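Tralwood Institute opens simulation laboratory to visitors

Manipulation group shows household-object tasks during October open day

The Tralwood Institute of Technology welcomed 1,801 visitors to its annual open day in October, with the robotics building drawing a steady audience from 10 a.m. until closing. The program included a demonstration by the Manipulation Group, led by Dr. Simin Rahimi, in which a simulated robot arm worked with everyday items such as a tennis ball, a power drill, a mug and a spring clamp.

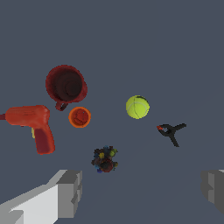
Simulation before hardware

Dr. Rahimi told visitors that the group develops its grasping software in simulation and transfers it to laboratory equipment only after review. "A student can try an idea in the morning and discard it by lunch, at no cost to the equipment," she said.

The demonstration was presented by doctoral students Eun-seong Seol and Anong Kamolrat on a large display in the ground-floor seminar room. Sessions lasted 14 minutes and were repeated through the day, with time set aside for questions.
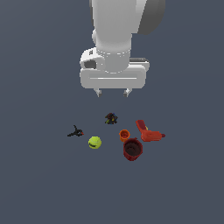
Mr. Seol explained how the software selects an object and plans the approach of the gripper. Items that stand close together require particular care, he noted, as the fingers need clear space on both sides. Several visitors asked how the system deals with round objects, and Ms. Kamolrat answered with the tennis ball, discussing where the two fingers should make contact.
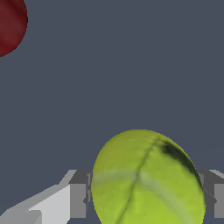 School groups from Stendel and Pornen attended the morning sessions. Teachers received a printed guide to the exercises, prepared by the institute's outreach office, along with details of the spring workshop for students aged 12 and over – registration is free of charge.

In her closing remarks, the dean of engineering, Professor Myung-ja Hong, thanked the staff and students who had taken part. The Manipulation Group will repeat the demonstration at the Hwang Library next month. Inquiries may be directed to Ro-un Koo at the outreach office.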